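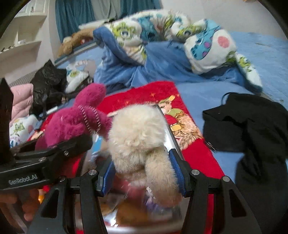 Plush toy between the finger pads

Ullness Community Board > Internet and Phone > Zetitz fiber, worth switching?

tdoucet
Zetitz finished running fiber down our road in April and left a door card. The 300 plan is cheaper than what I pay for cable now. Has anyone on the north side had it put in yet? Mostly want to know about the install and whether they dig up the yard.

malik_rd
Had it done. They used the existing poles, so no digging for us. Installer drilled one hole by the garage and was gone before lunch. I took the 1000 plan and wired speeds match it.

M. Swati
No poles on my street, so they did dig. Narrow trench along the driveway, and they put the sod back badly. I called twice to get it fixed. Ask them where the line goes before you sign.

old_dsl_guy
You don't need 1000. Two people and a TV will never use it. I'd stay on cable and ask for the retention price.

malik_rd
There are 4 of us and two work from home. Cable upload was the problem, and retention pricing doesn't fix that.

old_dsl_guy
Fair on upload. I still say most houses are paying for a number.

tdoucet
We have poles, so that helps. Is there an install fee?

M. Swati
$60, waived if you sign for a year. Mine showed up on the first bill anyway and they took it off when I called.

tdoucet
Thanks. Going with the 300 and keeping cable until it's running.

Tamsin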